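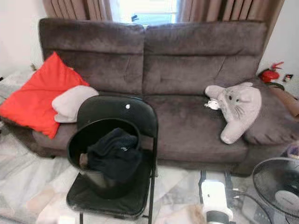 ## 4. Everyday care for your two-seat sofa

Now the fun part! Your Cilura sofa is in the room, the feet are on (Section 3), and it's time to get it looking and feeling its best. Velvety upholstery rewards a little attention more than almost any other fabric, and the whole routine in this section is easy to fit into a normal morning of tidying.

You will need:

- the soft brush from the accessory bag
- a vacuum with an upholstery nozzle
- two clean white cotton cloths
- a throw or old sheet for the floor
- a basket for anything that lives on the sofa

### 4.1 Clear the seat

1. Spread the throw or sheet on the floor at one end of the sofa. It catches crumbs and gives you somewhere to kneel.
2. Take off the loose cushions, neck pillows and plush toys and put them in the basket. Shake each one outdoors first if you can.
3. Run your hand along the gap between the seat and the backs, then down inside each armrest. Coins, hair clips and toy parts love it in there!
4. Look behind the sofa too. If you keep a fire extinguisher in that corner, leave it where it is and check that you can still reach it without moving furniture.

**Caution:** Do not lean boxes or boards against the armrests for long periods. A hard edge pressed into the nap can leave a line that takes several brushings to lift.

### 4.2 Vacuum

1. Set the vacuum to its lowest suction.
2. Start at the top of the left headrest section and work down to the first seam. Short, overlapping strokes are best.
3. Go along each horizontal seam with the edge of the nozzle. Dust settles in the seams first, and you'll be amazed how much brighter the color looks once they're clear.
4. Repeat on the right back, then do the seat from one side to the other.
5. Finish with the armrests, following the curve from the wall toward the front.

**Note:** Never use a rotating brush head on this fabric. It pulls the pile.

### 4.3 Brush the nap

This is the step people skip, and it's our favorite. The pile on velvet-type fabric lies in one direction, and every time someone sits down or drags a hand across it, part of it gets turned the other way. Those lighter and darker patches are normal. They aren't stains or wear, and you can brush them out in a couple of minutes (or leave them — plenty of owners like the look).

1. Stroke the fabric with your palm. The direction that feels smoother is the direction of the nap, usually downward on the backs and forward on the seat.
2. Brush lightly that way, one section at a time.
3. Where the pile is flattened, brush against the nap first, then back with it.
4. For a stubborn mark, hold a barely damp cloth on the spot for a few seconds, let it dry completely and brush again.

**Caution:** No irons, and no steam closer than the distance given on your steamer's fabric card.

### 4.4 Spills

1. Blot right away with a dry white cloth. Press and lift. Don't rub.
2. Switch to a fresh part of the cloth as soon as it picks up color.
3. If a mark remains, mix one capful of Tokska fabric wash into 300 ml of cool water, dampen the second cloth and dab from the outside of the mark toward the middle.
4. Let it air dry, then brush as in 4.3.

Try the mixture on a hidden area first, such as the underside of the armrest.

### 4.5 Sunlight and curtains

A sofa in front of a window is a lovely place to read, and there's no need to move it! Strong daylight will fade any upholstery over time, though, and the tops of the backs get it first.

1. Draw the curtains during the brightest hours when the room isn't in use.
2. Leave a hand's width between the sofa and the curtains so they hang straight and don't rub the fabric.
3. Rotate your loose cushions and throws every few weeks. Strong reds and oranges tend to show fading early.

**Note:** Zein lining panels (part 491) clip onto most curtain tapes and are sold separately.

### 4.6 Put everything back

1. Check that the seat is fully dry.
2. Stand a square cushion on its corner against one back. It holds its shape better like this and looks cheerful too.
3. Lay a neck pillow within easy reach for naps.
4. Give the plush toys the armrest end, where they are less likely to be sat on.
5. Fold up the floor throw from the outside in, so the crumbs stay inside, and shake it out.

Vacuum once a week, and do the full routine every 8 weeks. Homes with pets may want to do it more often. For replacement brushes and feet, see the Avden parts list in Section 6.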